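The coat came from Kestis, a resale shop on the second floor over the bank, and it had cost her 89 dollars on a Wednesday. It was gray wool with a Flaka label and someone else's bus ticket in the pocket. She wore it to the interview at Allia with the cuffs turned under. The woman at the desk felt the sleeve before she read the résumé. 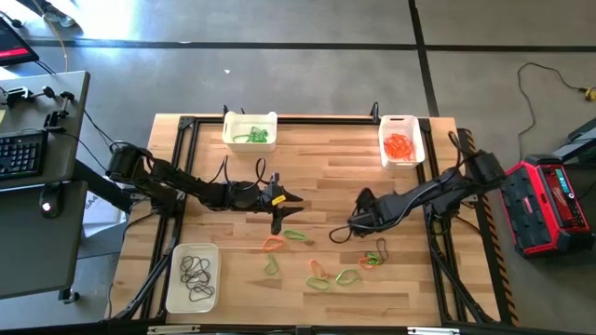 Who had shortened the lining?

A tailor on Nkosi Street did it, by hand, in brown thread. She left the ticket where it was.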